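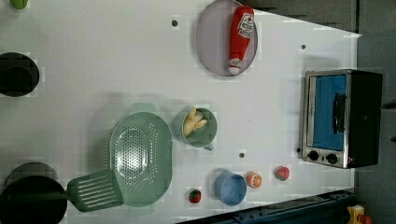
Toy ketchup on a plate. Thread on why the real stuff won't pour and then pours all at once.

1/ Ketchup is a yield-stress fluid. Below a certain shear stress it behaves like a soft solid. Above that stress it flows. Most of what annoys people about the bottle follows from that one property.

2/ It is also shear-thinning. Once it moves, the harder you push, the lower the apparent viscosity gets. Water doesn't do this. Honey mostly doesn't either. Honey is thick at every speed you are likely to use at breakfast.

3/ People mix up shear-thinning and thixotropy constantly. Shear-thinning: viscosity depends on how fast you shear it now. Thixotropy: viscosity also depends on how long you have been shearing it and how long it rested before. Ketchup shows both. Paint as well.

4/ Where the structure comes from: tomato cell fragments and pectin, packed closely enough to form a weak network through the liquid. Some makers add xanthan gum. A fraction of a percent is plenty.

5/ Rough numbers. Yield stress for store ketchup is usually quoted in the tens of pascals. My jar of Piras came out at 36 Pa at room temperature. One jar, one afternoon, so don't cite it.

6/ Method, for those who will ask: vane in a cup, slow rotation, take the peak torque. Vane and not cone-and-plate, because the particles jam in a narrow gap and the smooth wall slips. I rested the sample before each run. If you skip the rest you measure your own stirring.
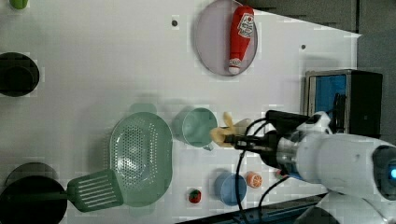
7/ Now the bottle. Turn a glass one upside down and the stress at the wall is set by density, gravity, the height of the column and the width of the neck. For a wide body it can clear the yield stress easily. For a narrow neck it often doesn't.

8/ For a vertical tube, wall stress is density times g times radius over 2, if both ends are open to air. Take a radius of 1 cm and a density of 1,140 kg per cubic meter. You get about 56 Pa. So 36 Pa ketchup should creep out of that neck, slowly.

9/ In practice it often sits there anyway. The closed end is the reason. For ketchup to leave, air has to get in, and a full neck blocks the air. The pressure above the plug drops slightly and holds it up.

10/ This is why tilting works better than full inversion. At an angle, air can run along the top of the neck while ketchup runs along the bottom. Linow used to print a little diagram of this on the back label. They dropped it when the recipes moved there.

11/ Hitting the base of an inverted bottle mostly accelerates the glass away from your hand and the contents relative to the glass. You get a short pulse well over yield, the plug fails, and everything behind it is now in the thin state. Hence the puddle.

12/ Better: cap on, shake hard, cap off, pour at an angle within a few seconds. You are paying the yield cost in advance with the lid closed.
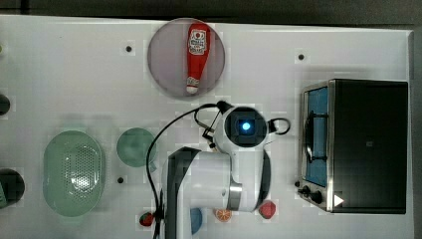
13/ Squeeze bottles change the problem. Gravity stops mattering much and your hand supplies the pressure. A slit valve in the cap holds the product back until you press, then snaps shut. The old failure (nothing, nothing, too much) is replaced by a new one, the spit of clear liquid.

14/ The clear liquid is serum. The network contracts a little in storage and squeezes water out. The term is syneresis. It isn't spoilage. Yogurt does the same. Shake before opening and most of it goes back in.

15/ Tùng Ông asked whether storing bottles cap-down helps. It keeps product at the valve, so there is less waiting and less trapped air behind the valve. It also lets serum settle wherever it likes. I'd still store it that way.

16/ Temperature. Colder ketchup is stiffer, but the effect is smaller than people expect across fridge to room. I saw a much bigger difference between brands. Musunon held its shape on a spoon at any temperature I tried. The Wultbridge supermarket brand ran at all of them.

17/ The trade test, by the way, is not a rheometer. It's a Bostwick consistometer: a level trough with a gate. Fill behind the gate, open it, read how many centimeters the stuff travels in 30 seconds. Cheap and repeatable. It lumps yield stress and viscosity into one number, so two ketchups with the same reading can still behave differently in a narrow neck.

18/ Same physics, other products: toothpaste, mayonnaise, drilling mud, fresh concrete. The concrete slump test is a relative of the Bostwick, with a cone in place of the trough.

19/ Correction to 8/: both ends open is the generous case. Several of you noticed. With a closed base, treat the 56 as an upper limit.

20/ Mustard next, when I have cleaned the vane.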